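January
By the staff writer, Home & Habit

Confessions of a Slow Mender

My toaster died on a Sunday-pancakes kind of morning, halfway through a bagel. I did what I've done all my adult life, which is unplug it, carry it to the back step and start looking up new ones on my phone. Then I stood there in my slippers and thought, I have no idea what's wrong with this thing. It could be a crumb. I was about to spend real money over what might be a crumb.

It was a crumb. Well, a wad of them, packed down under the lever where the catch is supposed to click. I got it out with a bamboo skewer and felt like I'd delivered a baby.

That was two years ago, and I've been a bit of a bore about mending ever since. I've fixed a lamp, a suitcase wheel, most of a vacuum cleaner and a pepper mill that had been grinding nothing but air since we moved to Westley. I've also wrecked a perfectly decent radio, and I'll get to that.

The first thing I learned is that I'm scared of screws. I don't mean the screws themselves, I mean what's under them. My parents were not fixers. In our house a broken thing went to a man in Prunton who had a shop behind the gas station, and it came back weeks later smelling of cigarettes and working fine. When he retired, broken things went in the trash. So I grew up thinking the inside of a machine was a private place, like somebody else's medicine cabinet!

It took me a whole evening to open the lamp. There were two screws. I laid them on a saucer, took the base off, and found a wire that had come away from its terminal. I'd been reading by the bathroom light for a month over that wire.

After the lamp I got cocky, and cocky people go to repair nights. Ours is in the old Herkberg furniture store, upstairs where they used to keep the mattresses, from 7 in the evening until people get hungry. You bring your broken thing and sit down at a long table, and somebody who knows more than you sits next to you. They won't do it for you, though. I tried. I slid my vacuum cleaner across the table with what I thought was a charming smile and it got slid right back.

I love the noise in there. People mutter at their blenders. A woman with a sewing machine older than me hums the same four notes all night, and when she stops humming we all look up, as that means she's got it going or she's about to cry. There's coffee in an urn that was itself a repair job and still drips on one side. The stairs are steep, so the really heavy stuff never makes it up, but I once saw a couple carry in a rowing machine and carry it out again two hours later without having found the problem. They seemed to have had a lovely time. 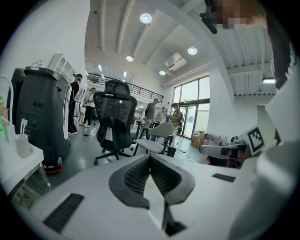 White housing, dark gray mount, small black parts.

What I didn't expect was how much of mending is cleaning. I went in imagining solder and sparks, and I've spent most of my time with a toothbrush. The vacuum cleaner had hair wound around its roller so tightly that it had turned into felt. I cut it off in strips with nail scissors, and it took so long that I missed dinner and ate crackers out of my coat pocket. The suitcase wheel had a piece of ribbon in it from a wedding I only half remember. If you do nothing else after reading this, go and look at the underside of something you own. Bring a toothbrush.

The second surprise was the price of parts. I needed a belt for the vacuum and assumed it'd be nearly as much as a new machine. It was 11 dollars, postage included, and it came in an envelope. The belt for my neighbor's machine, which looks exactly the same to me, was three times that. I can't explain it. I've stopped trying to predict these things and just look them up before I start, which saves me from falling in love with a job I can't afford to finish.

Now, the radio. It was a Hettiarachchi kitchen set, a cream-colored one with a big round dial, and I'd bought it at a yard sale with the volume stuck on loud. It was the kind of loud that makes the dog leave. I opened it up at home, alone, late, with a glass of wine, and I didn't take any photos before I started pulling things apart. By midnight I had a bowl of bits and no clue which had come from where. I put it back together three times. On the third try I had a spring left over, and the volume was no longer stuck on loud – the volume was no longer anything.

So I have rules now. Unplug it first, always, and if it's the kind of thing that can hold a charge (microwaves, I'm looking at you), leave it to someone trained. Take a picture at every stage. Keep the screws in an egg carton, one cup per layer, going left to right. And no wine until the lid's back on.

I also keep a notebook, which my family finds very funny. It has the date, the thing, what was wrong and what I did. Under "what was wrong" the most common entry by a mile is "dirt." Next is "came loose." There's only one page that says "don't know, works now," and that's the pepper mill, which I don't discuss with it in the room.

The toaster is still going, by the way. It browns the left side more than the right and I've decided to live with that. My next job is the garage door, which has been making a sound like a goose since fall. I've got the toothbrush ready.

Contact us | Copyright Home & Habit. All rights reserved. | Back to top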